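What I learned from 1,085 folding demonstrations

Since February I am working on a small question: if you teach a robot to handle clothes from human demonstrations, is it better to have many demonstrations of the same garment in the same room, or fewer of each but in many rooms? Everybody I asked had an opinion, and the opinions did not agree. So I decided to measure it, at the small scale I can afford.

The project is called Pandon, after a street where I used to live. The name has no deeper meaning, and Dale Chisholm still pronounces it wrong. Dale wrote most of the training code. I did the collecting, the cleaning of the data, and the part of the work where you look at a folder of failed rollouts at 11 in the evening and try to understand them.

The task is simple to say. A garment lies on a bed in a heap. The policy must find an edge, grasp it, and pull it so the garment opens enough for a first fold. We do not care about a pretty result, only whether the garment is open and the first fold is made before the time limit of 90 seconds.

We collected 1,085 demonstrations by hand with the hand-held gripper. I then made two training sets from them, with 318 demonstrations in each. The first set, which we call "deep", comes from only two bedrooms. The second, "wide", comes from every home where we were allowed to collect. The network, the image size and the batch size of 256 are the same for both. I wanted the rooms to be the only difference, but this was not fully possible, because people in different homes also own different clothes. I will come back to this.

In a bedroom from the deep set, the deep policy was better. It was quicker to the first grasp and it did not hesitate. In a bedroom that neither policy had seen before, the order changed completely. The deep policy moved toward patterned blankets and pillows and tried to pull on them, and in one long evening of tests it finished the task only twice. The wide policy was slower, sometimes very slow, but it usually went to the garment.

I expected this direction. I did not expect how much the bedding matters. When we covered the whole bed in the new room with one plain sheet, the deep policy recovered a big part of its performance. So my present explanation is that it had learned the shape of a sleeve or a hem quite well, and what it had not learned is which cloth in the picture is the one to handle. On a real bed almost everything is cloth.

Puffer jackets are a separate chapter. They are thick and they slide, and when you pinch the outer layer the padding moves away inside. For a demonstration I had to close the gripper more deeply on the jacket than I do with a T-shirt, and pull with more patience.
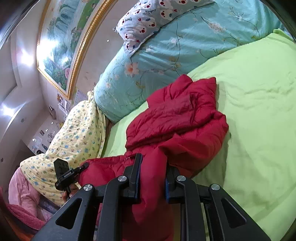 Red puffer jacket on the green sheet, one end pulled down between the jaws.

Both policies are bad with jackets. The wide one is a little less bad, but I would not make a claim from so few trials. Dale thinks we need force information and that the camera alone will never be enough for padded cloth. I think we first need more jackets. We have agreed to test my idea first, mainly as it is the cheaper one.

Now the problem I mentioned before. The wide set has more kinds of garments than the deep set, so some of its advantage can come from the clothes and not from the rooms. To separate the two, I want to carry one fixed bag of clothes through all the homes and collect again. It is boring work - maybe three weeks of it - but without it I cannot write the result in the way I would like to.

If you have done a similar comparison with soft objects, please write to me, also if your result was the opposite. The training settings will go on the project page after Dale has cleaned up the config files.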